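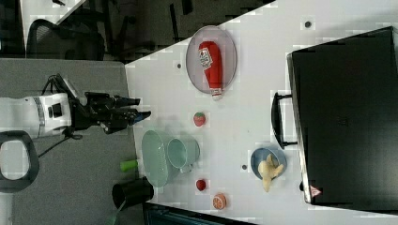 I have the Dusero gripper kit from Ilenex on my table since June, and I promised Flora MacLeish a fair opinion before she orders one for her workshop. The price was 272 pounds with the fingers, the mounting piece and one cable.

Fitting it to the arm took me one evening. The manual is clear, except the page on the cable, which I had to read three times. For the ketchup bottle on the grey plate I begin with the jaws partly open and come down over it from above.
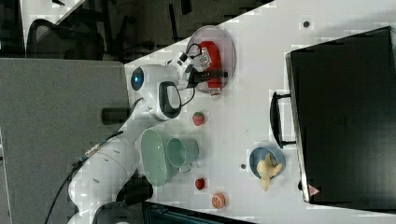

What I like

The fingers are narrow, so I can work close to the mug and the other toy pieces. My counter shows 1,524 closings and I have not changed any part.

What I like less

The wires. They run along the arm, and with the toaster oven also on the table I must plan each turn with care. A longer set of clips would help much.
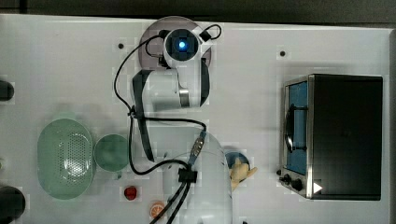

Would I buy it again?

Yes, but I would ask Ilenex for the spare finger pads in the same parcel. Flora, you can come and try it any evening next week.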